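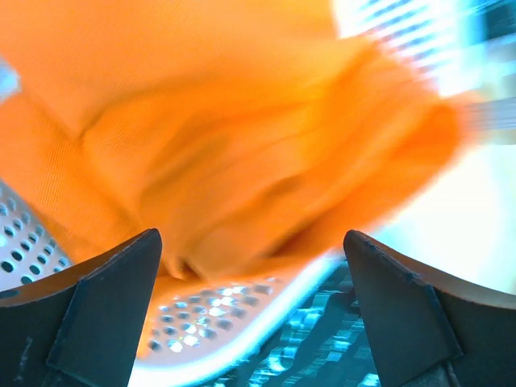 Slide 1: orange cloth, folds and all.

Filed under: Talks & Slides
7 min read

Speaker notes, "Please Stop Naming Colors," given at the Munmont paint and textile evening, June 9, 2019

(Leave slide 1 up while people find chairs. Say nothing. Drink water.)

Good evening. My name is Hafþór Holst, and I spent eight years naming colors for a paint company called Tadent. If your hallway is Quiet Biscuit, I'm sorry. It was a deadline.

Ask the room: what color is this? Wait. Someone will say orange. Someone near the front will say tangerine, and someone with a design degree will say persimmon. Thank the first person.

Tadent had 874 colors when I left. The plan was 900, a number picked by a man who liked how it looked on a box. We had run out of differences well before that, so the last stretch was done with adjectives. I named 12 whites in one afternoon in February. I could tell four of them apart, and two of those only by the lids.

(Pause here. In rehearsal this got a laugh. If it doesn't, move on quickly.)

How a name got made: a chip came down from the lab with a code on it. I wrote three names. Legal removed the good one. Marketing asked if the second could be "more coastal." The third went on the can. Hence Coastal Toast, which sold very well in places with no coast.

Read out the complaint letter. The short one. A customer had painted a nursery in Whispered Oat and wanted to know what the oat had whispered. I wrote back. We exchanged letters for about a year.

Next, the serious bit. Slow down.

Names do steer people. At Avton, where I worked afterward, we put the same gray in two cans. One said Gray. The other said Harbor Slate and cost more. You know which one went. I'd love to tell you I was above this, but my own kitchen is Harbor Slate.

Look at the screen again. The folds are close to rust in the shadows and a good deal paler where they catch the light. Which of those was I supposed to name? The chip is flat. Cloth isn't, and neither is a wall at four in the afternoon.

(Don't do the sunset bit. It ran long at Altıntaş and I lost the back row.)

What I'd ask of anyone here who still does this for a living: put the plain word on the can somewhere. Small type is fine. "Persimmon Reverie (orange)."

Questions. If asked about Quiet Biscuit, it's beige.

14 comments · 37 shares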